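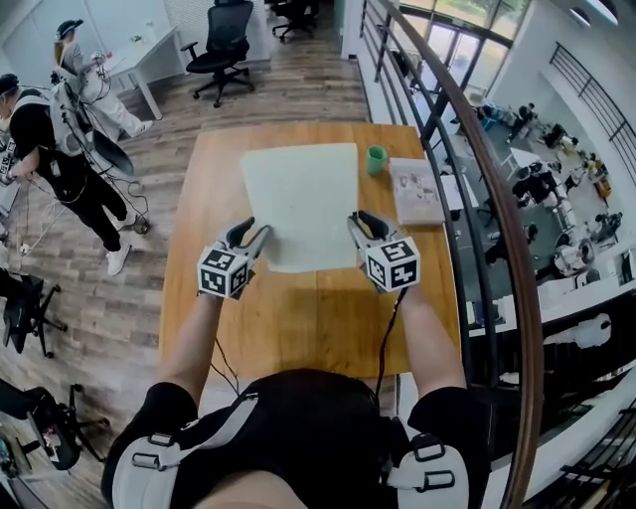
Vuvilero review: a month with the pose tracking software I keep complaining about and keep opening

September 26, 2019

I'll say up front that I did not want to like Vuvilero. We already had a pile of scripts that pulled gripper poses out of our wrist video, I wrote most of them, and I was fond of them the way you get fond of a car with one working window. Then Viorica Delić sent me a screenshot of my own tracker putting the left hand under the floor for the third time that week, and I started the trial.

So what is it? You feed it recordings from hand-held grippers plus the head camera, it finds the marker cubes, lines up the clocks, works out where each hand was in the room, and gives you trajectories you can train a policy on. There's a timeline viewer on top, a command line tool underneath, and a plugin system I'll get to (with some feelings).

Setup

The installer went through on my second try. The first time it wanted a newer graphics driver and told me so in a message that just said "device mismatch," which cost me a lunch. After that it was easy! Lens calibration is a guided thing where you wave a board at each camera and little bars fill up green, and it handles wide fisheye lenses without you having to hand it a starting guess. My old scripts needed a very careful starting guess, usually written on a sticky note.

The one thing I'd fix is naming. Every camera comes in as a string of letters until you rename it, and if you unplug a gripper and plug it into a different port, the name is gone. Otis Haddad made us a config file that forces the names back. It should be a checkbox.

Tracking
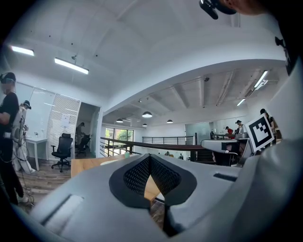 Lost markers are where I expected to catch it out. With two hands going, one cube is always sneaking behind the other, or turning edge on, or sitting way out at the rim of the lens where everything bends. My old tracker dropped the pose the second a corner disappeared and then snapped back with a jump you could see from across the office. Vuvilero leans on the room when the marker gets bad, and a room like ours gives it plenty: railings, ceiling lights, those dark dome lamps hanging over the open part, all strong edges that stay put. And when the marker card is in good view, tilted a bit next to the gray housing with its whole black border showing, the overlay sits right on the corners. I scrubbed back and forth for a while trying to catch it wobbling and mostly gave up.

It's weaker on people. Anyone walking through the background hands it a bunch of moving features, and the default settings trust them more than they should. There's a setting called "static bias" that helps a lot, buried two menus deep. Turn it up before you do anything else. Frosted glass gives it trouble too, I think from the soft reflections, though I haven't tested that properly.

Paper is still hard, by the way. The hand poses over a flat sheet come out lovely, but the finger opening estimate gets twitchy when the fingers are nearly closed, and for picking up a corner that's the part I care about. Juniper Blackwood wrote a small smoothing filter for it and I now run everything through that.

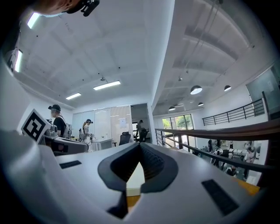 Two hand-held grippers, with the marker panel on the one at left.

Speed and the viewer

Our video is 30 frames a second, and a 20 minute session processes while I make coffee and answer one annoying email. That's on a decent desktop. On my laptop I'd plan on dinner.

The viewer is my favorite part. You get all the camera streams side by side over one timeline, and low-confidence stretches show up in orange, so you go straight to the bad bits (my old method was watching everything at double speed and hoping). You can trim, tag and export from the same window. Undo only goes back one step, though. One! I lost a full set of tags that way and said some words.

Plugins

They're in Python, and the examples are good. The documentation around the examples is thin, and two of the function names in it don't exist anymore. Farhad Ghasemi got our export format working in an afternoon by reading the source, so it can be done, but I'd have been stuck.

Price

It's $30 per seat each month after a 14 day trial. We bought three seats. I'd have grumbled at that in May and I'm grumbling a little now, but I haven't opened my old scripts since the trial ended, apart from the one that renames folders. If you only record with one hand, on a clean table, with nobody wandering around behind you, a free marker tracker will probably do you fine. For two hands I'd pay for this.

Score: 4 out of 5. Give me real undo and I'll come back and change it.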